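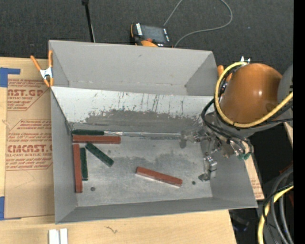 Po-yen fragte, ob wir die roten und die grünen Klötze nicht doch endlich in zwei getrennte Kisten tun sollten, dann müsse man beim Aufbauen wenigstens nicht mehr suchen. Ich habe eine Weile darüber nachgedacht, den ganzen Vormittag eigentlich, und bleibe vorerst beim gemeinsamen Behälter. Man sieht einfach schneller, was da ist, wenn alles auf demselben blanken Boden liegt, und die beiden Farben unterscheiden sich ja auch bei schlechtem Licht noch ganz ordentlich.

Start | Werkstattbuch | Material | Leute | Kontakt

8/7/21

Heute also Blechkasten und Klötze. Sechs Stück sind im Moment im vorderen Fach, drei rote und drei dunkelgrüne, das schmale Fach dahinter habe ich leer gelassen. Dort kommt später das Kleinzeug hinein, wenn Feng-yi mir sagt, was sie alles dazurechnet (beim letzten Mal waren es auch Bleistifte und ein Stück Kreide, und danach hat alles gestaubt).

Die schräge Trennwand sieht inzwischen recht mitgenommen aus. Lauter feine senkrechte Kratzer, und in der unteren Hälfte ein breiter, dunkler Fleck, wo die helle Oberfläche weg ist. Kwan-ho würde am liebsten neu lackieren und hat noch eine Dose von Grondska im Schrank stehen, 800 ml, ungeöffnet. Ich bin da etwas zögerlich. Der Lack müsste ordentlich durchtrocknen, und so lange wäre der Kasten nicht zu gebrauchen. Außerdem mag ich die Wand so, wie sie ist - man sieht ihr die Arbeit an, und das ist in einer Werkstatt keine Schande.

Am Bodenblech ist nichts zu machen, die wolkigen Flecken habe ich im Januar schon einmal mit Essigwasser behandelt, ohne rechten Erfolg. Pao-chu meint, mit feinem Papier, Körnung 800, und viel Geduld ginge es. Geduld hätte ich, das Papier müsste erst bestellt werden.

Noch zu den Klötzen: Die Längen sind nicht einheitlich, was beim Stapeln ärgert und beim Sortieren hilft. Ich möchte bei Jarnidum nachfragen, ob sie uns einen Satz von 200 mm Länge zuschneiden, am liebsten Buche, wieder in beiden Farben. Ching-wen hat dort schon einmal bestellt und war mit den Kanten sehr zufrieden, nur das Grün fiel damals heller aus als gedacht. Ich lege deshalb ein Muster bei, diesmal wirklich.

Und bitte, liebe Kollegen, den Kasten auf dem Tisch nicht schieben, sondern anheben! Die Platte ist aus hellem Holz und nimmt jede Blechkante übel. Filz zum Unterkleben liegt in der Schublade, 8 Stück auf einem Bogen, ich komme nur nie dazu. Wer morgen als Erster da ist, darf gern anfangen.

Offen: Anfrage Jarnidum, Schleifpapier, Filz. Wegen Lack noch einmal mit Kwan-ho reden, am besten nach dem Kaffee.

Abgelegt unter: Werkstattbuch, Behälter und Aufbewahrung, Holz

Kontakt | Impressum | © Werkstatt Ferel | Nach oben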